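4.2 Changes in the work of counter staff

The Vallgate site is a staff cafeteria with a coffee counter that serves two office buildings. Before the Plovatow arm was installed, all cup handling was done by hand. Counter staff took cups out of storage, set them out for the morning, and refilled the row by the machines whenever there was a gap. None of this appeared in the written job description. The staff we interviewed called it "doing cups" and most of them did not mention it until we asked what they did between customers.

We followed the counter for 14 weeks. Six employees took part, all of whom had worked there before the change. Each was interviewed at the start of the period and again at the end, and we observed three shifts per employee. The arm was leased from Hoani, which also trained the shift leads. The task software was written by the Trumemer project and updated twice during the study.

The clearest change was in where people stood. Before the arm, staff moved between the register, the machines and the back shelf, and the trips to the shelf gave them a short break from the line. With the arm in place those trips mostly ended. Two employees said they missed them. One told us, "I used to get half a minute with my back to everybody. Now I am facing out the whole time." Another said her shoulder was better for not reaching up to the shelf and that she would not want to go back. Both remarks came up again in the second interviews, in nearly the same words.
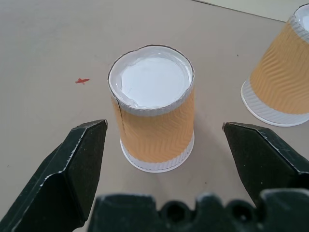 Figure 3. Gripper open on either side of an inverted paper cup, Vallgate counter task. Wrist camera view.

Staff also took on work that had not existed before. The largest part of it was what they called tidying for the arm: leaving cups in a state and position the arm could deal with. During the first weeks they put cups down as they always had, in whatever place was free, and the shift lead moved them afterward. By the sixth week most had settled on a habit of their own. Cups went mouth down with clear space between them, as with the two in Figure 3, where the fingers have room on both sides of the nearer cup and the second stands well back and to the right. Staff described this spacing as slow at first and automatic later. The written instructions from Hoani asked only that cups be "presented upright or inverted," and said nothing on spacing. The rule was worked out at the counter and passed from one shift to the next by word of mouth.

A related task was judging which cups to leave out at all. Paper cups pick up small dents in storage, and staff had always served customers from slightly creased ones without a second thought. With the arm they began to sort. Opinions differed on how bad a cup had to be. Four employees set aside only cups with a crushed mouth, while the other two also pulled cups with a loose sleeve or a bent base. The stricter sorters threw away more cups, and this led to a disagreement over waste that the manager settled by keeping a separate stack for hand use. The stack was still in use at our last visit.

Responsibility for stoppages was less settled. When the arm paused, the person at the register was expected to clear it, even with customers waiting. The training had covered this in a single session for shift leads, and the other staff learned by watching. Several said they were comfortable with the restart procedure but did not like doing it in front of a line. One employee avoided it entirely and called a coworker over each time - an arrangement the others accepted and which the manager did not know about until we reported our findings.

Hours did not change during the study, and no positions were removed. Staff were told this in advance, and the first interviews suggest that most believed it. They were less sure about the following year. Three raised the matter without being asked, and all three connected it to the pay grade, which had not been reviewed even though the work now included sorting, spacing and restarts. The manager agreed that these duties should be written down. A revised job description was drafted in September, after our observations had ended, and we have not seen the final version.

Some of these findings may be particular to a small counter with experienced staff. New hires would not have the earlier routine to compare against, and might treat spacing and sorting as ordinary parts of the job. We return to this in Section 5, where the Vallgate interviews are set beside those from the second site.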